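About Flollside

Flollside is a toy library. We lend toys to families the way a regular library lends books, and we've been doing it since Špela Kos got tired of watching perfectly good playthings go out with the trash every spring. She started with what her own children had outgrown, kept in the hall closet of her apartment in Rilberg, and handed it out to any neighbor who knocked. The closet filled up, the hall filled up, and eventually her family asked very politely whether the toys might like a place of their own.

We opened our doors on Kelmendi Street on 4 May 2021, with one long counter, a kettle and more toys than shelves. There are 264 families on our books now, and we're fond of every one of them, including the ones who bring things back late (you know who you are, and you're still welcome!).

The busy basket

Most people who walk in for the first time expect to choose one big, impressive toy, and we do have those. But the thing we're best known for is the busy basket, a big metal basket or tray filled right up with small things that have very little to do with each other. Balls, mostly, and squashy spiky ones if we can get them, and then a car, a duck, a building brick, something soft. Children dig. They love to dig, and a child who has turned up her nose at every puzzle on the shelf will often stand over a basket for a good long while, pulling out one thing after another and handing them to whichever grown-up is closest.

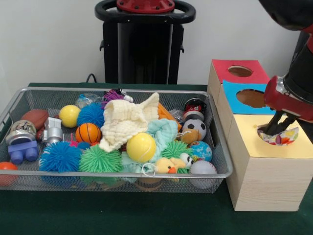

Špela got the idea from her grandmother's button tin, which lived on a low shelf in the kitchen and kept a whole crowd of cousins quiet through rainy afternoons. Buttons are no good for little ones, of course, so she thought about what else might give the same feeling of rummaging, and the basket was born. We still make them up by hand, and we still argue about them. Some of us like a basket to have a bit of everything, and some of us would happily fill the whole thing with balls and call it a day.

We do like a cloth in there too. A plain cream one is our favorite, bunched up or spread over part of the toys, so there's something to peek under. Families tell us the cloth gets played with as much as anything else – it's a cape, it's a blanket for the duck, it's a tablecloth for a picnic.

How borrowing works

Come in, have a look around, and sit down with us for a few minutes so we can hear about your child. You don't need to know what you want.

Each family may borrow 2 toys at a time, and a busy basket counts as one of them, however full it is.

Keep your toys for 2 weeks. If nobody else is waiting, you can hang on to them longer, just call or stop by and let us know.

Tell us the ages of all the children at home, babies especially. Our baskets have small pieces in them, and if there's a little brother or sister who puts everything in their mouth, we'll happily make up a different one with only the bigger things.

Bring it all back however it comes. You don't have to sort it or make it pretty. If something has gone missing under the couch, say so, and bring it along next time.
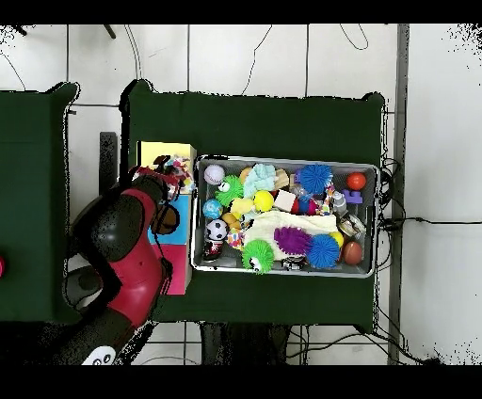 Looking after the toys

When a basket comes home to us, everything comes out and gets looked over before it goes back in. Hard toys are wiped down with warm soapy water. Cloths and plush toys go in the wash, and the plush ones take forever to dry, so please be patient with us if your favorite isn't on the shelf yet. Anything with a crack or a loose piece goes into the mending box, which Špela takes home with her in the evenings and works through in front of the television.

Balls are their own department. The round, smooth ones are easy. The spiky rubber ones pick up every hair and crumb in the house, and we've found that an old soft toothbrush works better than anything you can buy for the purpose. 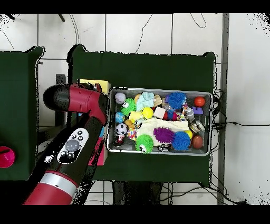
We're careful about what goes in together, too. A soft toy with long fuzz shouldn't be squashed under something heavy for weeks on end, and flat boxes do better standing beside a basket than crammed inside it. These are small matters, we know, but we have had a lot of time to think about them.

Giving us your toys

We're always glad of donations, and odd ones are very welcome. A single block with no set, a ball whose bat is long gone, the last animal left from the farm – all of these can find a home in a basket. Please just make sure they're clean and in one piece. Our friends at Vultstead, the secondhand bookstore across the street, will take a bag in for you if we're closed.

Come and see us any time the door is open. Strollers fit through the side entrance, and the kettle is usually on.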